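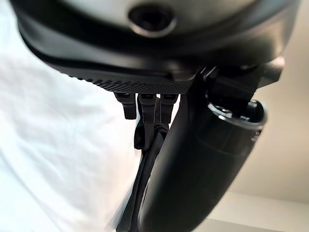 I spent most of last week teaching the arm by hand, and I want to write down how it went while I still remember the details. Teaching by hand means you hold the thing and move it through the job yourself, and it records where every joint was along the way. After five days of it I know the underside of this machine better than I know my own car. The cables are what I think about most. They come down in a bundle past the three small black tabs, curl round in a loop and then run on behind the big cylinder, and when you're turning the wrist you have to keep that loop in mind the whole time.

The task is folding a tea towel in half and then in half again. Gwendolyn Whitfield at Sudura chose it, and she chose it over my suggestion, which was putting lids on jars. I still think lids would have been quicker. Cloth never lies the same way twice, so you can't record one good fold and play it back. You need a lot of folds, all a bit different, and somebody has to do them.

We have two ways of doing that. One is by hand, as above. The other is remote control, where I sit at the far bench with a pair of handles from Barreto and the arm copies what I do. I had expected to prefer the handles. They are less tiring and I can sit down. But I can't feel the cloth through them, and I kept pinching the table as well as the towel. By hand I could feel the fingers touch down and stop in time. The recordings are cleaner too, apart from the ones where I went too fast.

The trouble with doing it by hand is my shoulders. The arm is set to go slack when you hold the button, but slack is a generous word for it. It still weighs something, and the last joint is stiff in one direction. By Wednesday I was swapping sides every few folds. I also started standing further back, which helped, except that I then reached across the towel and had to throw out a batch.

The total at the end of the week was 1,258 folds recorded. Of those we kept 1,092. Most of what went in the bin was my fault: stopping halfway to think, letting go too early, or once answering the phone with the recording still running. Gwendolyn goes through them at double speed with a cup of tea and marks the bad ones. She is stricter than I am. I would have kept the slow ones, but she says that if I dither the arm will learn to dither, and I have seen enough of last year's drawer-opening to believe her.

A few things I'd do differently. I'd iron fewer towels. I started with them all pressed flat and the arm only saw neat ones for the first 700 folds, so we had to go back and do crumpled ones on purpose. I'd mix the two methods from the start as well. I did all the remote control on one day and my folds from that day look like they were done by another person. And I'd write the notes as I went along. There are 7 recordings labelled "try again" and I have no idea what I was trying.

The software is Vanen, same as before. It crashed twice and lost nothing either time, so I can't complain much. The older Galtow setup is still on the other computer in case we need it.

Next is training on what we have, and then seeing whether it can manage a towel it hasn't met. I'm told to expect first results in December. Until then I'm back on jar lids, which I've been allowed to do after all, with the handles and a chair.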